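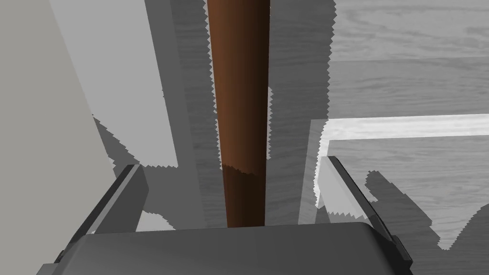

Zemine Reading House, novels and manuscripts collection. Annual inspection, ground floor and stacks. The last checklist said "all satisfactory" from top to bottom, so I started again from a blank form. The same goes for the tool closet, which the old form passed with one tick. Long wooden handles that taper toward one end, like the brown one shown, should be checked along the whole length for splits, including the narrow part. I doubt that was ever done.

1. Shelving, main room
Uprights fixed to wall: YES
Top shelves clear of loose volumes: NO
Comment: The catalog lists 1,432 novels. The shelving was bought for far fewer, and the overflow has gone up instead of out. Bound magazines with the serialized stories are the worst, heavy and stacked flat above head height. Move them down before the next school visit. I was told the shelves "have always held." Not evidence.

2. Rolling ladders (2)
Wheels lock: ONE OF TWO
Rail stops in place: YES
Comment: The Flinetti ladder locks. The other one creeps when you lean out for the poetry. Tagged out of use. Please do not remove the tag, as happened in March.

3. Manuscript room
Temperature log kept: PARTLY
Boxes off the floor: YES
Comment: The log shows the same reading 6 mornings running, in the same pen. Maybe so. I would like to see the next batch written down at the time it is read. The El Sherbiny letters are in new folders and look fine. The first drafts in the gray boxes still have metal clips on them – rust marks on at least the top sheets.

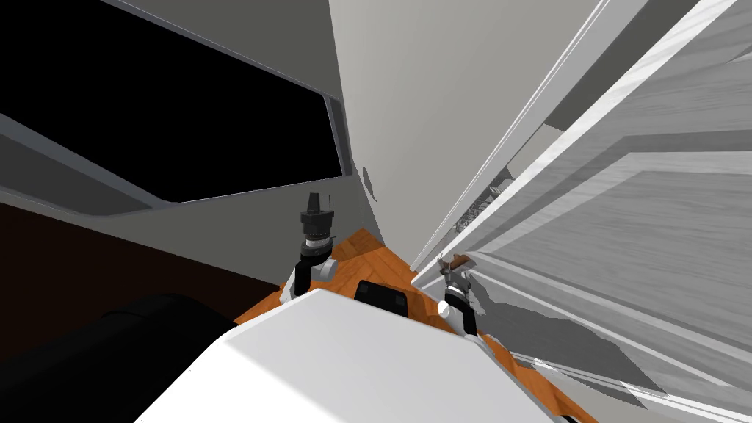 Herringbone parquet beside a tall white door panel.

4. Floors and walkways
Aisles clear: YES on arrival
Rugs taped down: NO
Comment: "On arrival" is there on purpose. I came back at 4:30 p.m. and there was a book cart across the side exit. Signed editions are no reason to block a door.

5. Fire equipment
Extinguishers present: 6
Extinguishers with a current service label: 4
Comment: Zulico's invoice says all were serviced. The labels say otherwise, and I go by the labels. Ask for a return visit at no charge.
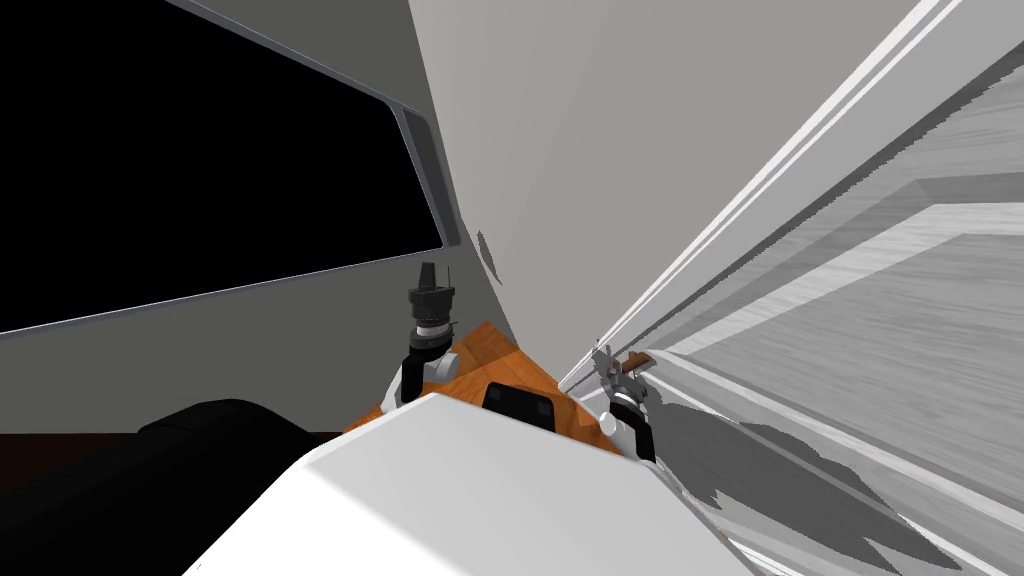

6. Doors to the stacks
Rare editions are kept behind closing doors, and the form asks only whether the doors "work." They open and shut, which is a low bar. With a tall white panel and a small brown piece at its edge, as in the picture, I would want somebody to try the grip with an armful of hardbacks before signing. Latches too. Two of ours needed a second push.
Self-closers fitted: YES
Close fully unaided: NO

7. Author events
Seat limit posted: YES
Seat limit followed: NOT SEEN
Comment: The posted limit assumes the display tables are folded away. In every event flyer on the wall they are out, covered in paperbacks. Either post a lower number or fold the tables.

Result: not passed. Items 1, 2 and 5 to be fixed before opening, the rest by the next visit. Send me the Zulico paperwork with the labels, not a summary of it.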